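Jurncombe Evening Classes
Food Hygiene, handout 3: surfaces and boards
Haiyan Tan

Cleaning takes off grease and crumbs. Disinfecting comes second – it does little on a dirty surface.

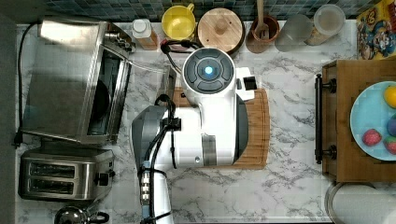

Fig. 1. Marble-patterned worktop, white with grey veins.

Follow the contact time on the bottle and don't wipe early.
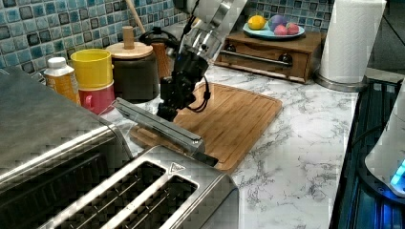 Boards need more care than worktops. Knife cuts hold food and water. A bamboo board with a raised rim, like the one there, should be scrubbed along the inside of the rim as well. Rinse it, then stand it on edge

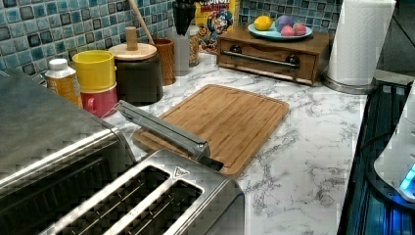 until both faces are dry. Keep a separate board for raw meat.

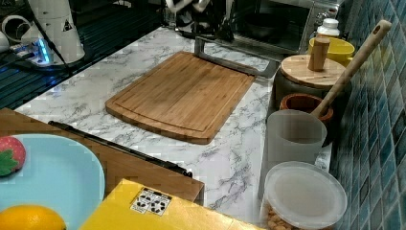 For next week
Read the Kang notes, page 54.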